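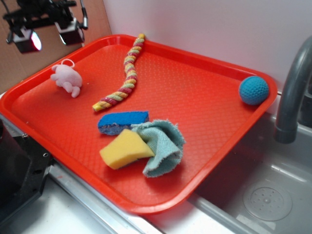
Plusville, 27 May 2023

# Pre-run check, sink station

I do this one every time before I let the arm move on its own. It takes longer to write up than it does to do, but the last two times I skipped the writing I forgot what I'd changed and spent an evening hunting for it. So, comments go under each line, and I try not to be lazy about it.

Marks: **OK**, **FIX** (don't run until sorted), **WATCH** (run, but keep an eye on it).

## 1. Power and stop

- [x] Stop button reachable from where I stand - **OK**
- [x] Stop button pressed with the arm powered, arm goes limp - **OK**
- [x] Supply on the shelf, higher than the tap - **OK**
- [ ] Outlet trips on its own test button - **FIX**, then **OK**

The outlet wouldn't trip the first time I pushed the test button. It did on the second push and on every push after that, but I don't love a safety device that needs a second try, so I swapped it for the spare I had in the drawer. New one trips right away. I ticked the box on paper once the new one was in and I'm leaving the FIX showing here so I remember which outlet it was (the one nearer the window).

The arm sags when the stop is hit. I knew that already, but I'll say it again for anybody at the shop who borrows this list: keep your hand out from under it, and don't lean over the tray to reach the tap while it's powered. Go around!

## 2. Base and mount

- [x] Base bolts tight, checked with the key and not with fingers - **OK**
- [x] No rocking when I push the upper link sideways - **OK**
- [x] Counter wiped around the base - **OK**
- [ ] Metal strip along the counter edge - **WATCH**

There's some give in the strip at the front of the counter. I can feel it click if I press with my thumb. It has nothing to do with the mount, but I rest my forearm there when I'm setting things out, and I'd rather not find out about a sharp corner the hard way. Glue is on the shopping list.

## 3. Cameras and cables

- [x] Both units on the arm snug in their brackets - **OK**
- [x] Lens wiped with the dry cloth (the one in the bag, never a sink cloth) - **OK**
- [x] Cable has slack through the full reach - **OK**
- [ ] Connector strain relief - **WATCH**

I moved the arm through its whole reach by hand with the power off and watched the cable the entire time. At full stretch toward the faucet it goes straighter than I'd like. It doesn't pull, it just stops looking relaxed. I've put in another tie farther up so the connector isn't the part that takes the load. Check again after 80 runs, or sooner if the picture flickers.

The brackets are printed from the Ostora files with my own hole spacing. If one cracks, the file to print is the one with the thicker ear. The thin one is still in the folder and I keep meaning to delete it.

## 4. Tray and sink

- [x] Tray sits steady with one side out over the basin - **OK**
- [x] Tray doesn't touch the base when nudged - **OK**
- [x] Tap fully off - **OK**
- [x] Drain cover seated - **OK**
- [ ] Clearance between faucet and gripper path - **WATCH**

The red-orange tray is still my favorite for this. The diamond pattern on the floor of it keeps things from skating around when the arm misjudges and pushes instead of picking, and the raised rim catches most of the rest. I set it at an angle on purpose, so the far right corner is the hard reach. That's also the corner nearest the faucet, and the faucet is the one thing over there that won't move out of the way if we bump it. I lowered the speed limit for that side only. Slow is fine, I've got coffee.

I press down on the overhanging side of the tray with two fingers before each session. If it tips at all, slide it back toward the wall and press again.

## 5. Things in the tray

- [x] Plush pig or whatever it is, the pale pink one, hanging loop intact - **OK**
- [x] Rope toy, yellow, green and pinkish-red, ends not coming apart - **OK**
- [x] Dimpled teal-blue ball - **OK**
- [x] Blue scouring sponge - **OK**
- [x] Yellow foam sponge - **OK**
- [ ] Blue-green cloth - **WATCH**

The cloth has frayed edges and those threads are what I worry about, as one of them wrapped around a finger joint in an earlier session and I had to get it out with tweezers. Trim before the next long run. I've left it bunched up against the sponges, partly under the yellow one, because that's the pile I want the arm to sort out. Same rule as always: if it grabs two things at once, let it finish the lift, then stop it. Don't reach in to help.

Loop on the plush can hook a fingertip too. If it hangs on after the release, hit stop and unhook it by hand.

## 6. Software

- [x] Pevby running, log folder has space - **OK**
- [x] Joint limits loaded from the sink profile, not the bench one - **OK**
- [x] Home position tested at low speed - **OK**
- [x] Run counter noted before start: 1763

The sink profile and the bench profile still have names that are way too much alike. I loaded the wrong one earlier this month and the arm tried to go home through the wall. I'll rename them before I run anything else.

## Still open

- Trim the cloth
- Glue for the counter strip
- Rename the profiles
- Recheck the cable at the new tie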